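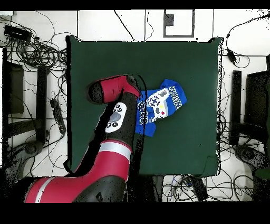
Do you need force feedback in the gripper to pick up soft goods like socks and towels?

For single items on a flat surface, position control with a current limit on the finger motor is enough. Force feedback starts to pay off when the item has to be pulled from a pile or stretched between two arms.

Search this board
Advanced search
18 replies | 700 views

Parallel vs. adaptive fingers for fabric, and where to mount the camera

gbotha_cell
We are choosing end effectors for a textile handling cell and I would like numbers or at least experience from people who have run fabric. Candidates are a parallel jaw with 40 mm of stroke from Drostenier and the two-finger adaptive unit from Bristodero. The arm is already fixed. The test items are socks, washcloths and small towels, one at a time to begin with, laid on a dark green mat. Camera is overhead at head height, looking down past the arm. Controller is whatever the arm vendor ships, with our own loop on top.

Questions:
1. Which finger type tolerates a height error of a few millimeters at the mat?
2. Does anyone run overhead only, without a wrist camera?
3. Is there a reason to replace the vendor controller at this stage?

Gerrit Botha
Share (2)

nswanepoel
1. Parallel jaw, with soft tips. An adaptive finger curls as it closes, so the tip follows an arc. On a box that helps you. On a sock lying flat it means the tip height changes by several millimeters during the close, and you either dig into the mat or lift off before you have the fabric. You can compensate by lowering the wrist while closing, but then you have two motions to synchronize and the vendor loop may not let you do that cleanly.

2. We ran overhead only for a long time. The weak point is the last part of the approach, when the gripper and forearm sit between the camera and the item. In your picture the wrist is already touching the edge of the sock and the forearm is right next to the opening. Any segmentation running at that moment has to deal with arm and item sharing a border.

3. No. Change one thing at a time.
Share (5)

torque_ripple
Disagree with nswanepoel on point 1. The arc is only a problem if you approach straight down. Come in at a shallow angle with one finger sliding along the mat and the adaptive type works as a scoop. We get better results on washcloths that way than we ever had with parallel jaws, since a parallel jaw needs a ridge or fold to pinch. A flat washcloth has no ridge.

A sock is a different matter. Two layers, and the one in the picture is slightly crumpled, so there is something to pinch.
Share (3)

nswanepoel
Sliding a finger along a fabric mat drags the mat. How do you hold yours down?
Share

torque_ripple
Double-sided tape at the corners and along one edge. Ours is rubber backed. I would not try it with a loose mat. There is a faint crease near one corner of Gerrit's, and a sliding finger will find that.
Share (1)

gbotha_cell
The mat is loose at present. I can tape it. I would prefer to keep it removable as we will compare mat colors later.
Share

s.khoo
On the camera question. I would look at your masking before spending money on grippers. There is a jagged black band running along the right side of the arm, and black speckles on the right border of the mat and around the chair on that side. Are you blanking pixels without valid depth? If so, the band next to the arm is covering part of the mat, and it will cover part of the sock as soon as the arm comes at it from a different direction. A grasp planner fed with that will move the item edge by the width of the band.

Things I would try, in this order:
- Run the detector on color only and use depth just for the mat plane.
- Fit the plane once with the arm parked, store it, and stop reading depth near the arm.
- If you must have live depth, shift the camera sideways so that the band falls on the side of the arm away from the item.

Suryani Khoo
Share (7)

gbotha_cell
Yes, invalid depth is set to black. I had treated the band as cosmetic. The stored plane is a good suggestion, the mat does not move in height.

Color segmentation is easy on this item. Bright blue on matte dark green separates with a plain threshold. The print on it does not: the game controller graphic is white with a gray outline and small yellow and red dots, and the lettering is white as well. A threshold on blue leaves holes.
Share

s.khoo
Fill the holes by taking the outer contour. Holes inside a closed outline do not matter for a grasp point. White print that reaches the edge does matter, because the contour then gets a notch and a ridge finder will happily put a fingertip in it. You have lettering along the left edge, near the gripper, so check that side first. Segment on "not mat" and the problem is gone.
Share (4)

jac_motaung
"Not mat" will also return the arm. Red links, black forearm, white panel with the buttons, all of it is not mat.

You need the arm mask from kinematics anyway. Project the link meshes into the image from the joint angles and grow the mask by a margin. With a decent hand-eye calibration the margin can be small. With a poor one you will erase the part of the sock you want to grasp. We used a Bristodero two-finger on an Estimmont arm and needed 18 pixels of margin before recalibration, which was useless for anything next to the wrist.
Share (2)

torque_ripple
How many poses did you calibrate with?
Share

jac_motaung
144, most of them near the mat. The earlier set was spread over the whole reach of the arm and fitted the middle of nowhere very well. Put the poses where you work.
Share (3)

jmagana
I run a comparable setup and moved to a wrist camera plus overhead. Overhead chooses the item and the approach direction, wrist handles the last 40 mm. It removes the arm masking problem for the grasp itself.

Cost of doing it: one more cable down the arm, one more calibration, and a minimum focus distance that most small cameras do not meet. Check that figure before ordering. Our first one was out of focus exactly where we needed it.

On cables generally, route them before you start logging results. Yours loop close to the left side of the mat, and several thin ones hang down across the view. A thin dark wire against a white floor is harmless. The same wire over the mat becomes an edge.
Share (6)

nswanepoel
I would not add a wrist camera for single flat socks. Grasp point from a clear view with the arm parked, then move open loop. If the item does not move, there is nothing new to see. Wrist camera is for piles.
Share (2)

jmagana
Items move when the fingertip touches them early. With a height error of a few millimeters that will happen, and the height error was his first question. Open loop then closes on air and you learn of it only from finger position.
Share (1)

nswanepoel
Finger position is a perfectly good signal. Two layers of sock hold the fingers apart enough to read. Single-layer washcloth, I grant you, may not.
Share

mcg_bench
Nobody has mentioned compliance. We put a spring stage from McGrath between flange and gripper, a few millimeters of vertical travel. Height error stops being interesting. You press lightly into the mat, close, lift. Works with either finger type. Drawback is that the tool sags when the wrist is horizontal, so keep the approach near vertical or fit the stiffer spring.
Share (4)

torque_ripple
Which rules out the shallow scoop.
Share

mcg_bench
It does with the soft spring. I have not tried the stiff one at an angle.
Share

gbotha_cell
Thank you all. Plan for now: parallel jaw with soft tips, stored mat plane, contour on "not mat" with the kinematic arm mask, no wrist camera in the first round. Mat gets taped at the corners. Calibration to be redone with poses close to the mat. I will borrow the adaptive unit for washcloths and run both approach angles so torque_ripple and nswanepoel have something to argue over.

Open item: soft tip material. Silicone picks up lint and loses grip, polyurethane seems better but I have only data sheet values. If anyone has cycled tips on cotton, please post the hardness and how often you cleaned them. Results in December if the jaw arrives on time.
Share (2)

jac_motaung
Polyurethane, Shore 40A, wiped with isopropyl at the start of each shift. No measured wear curve, sorry.
Share (1)

Log in to reply | 3 shares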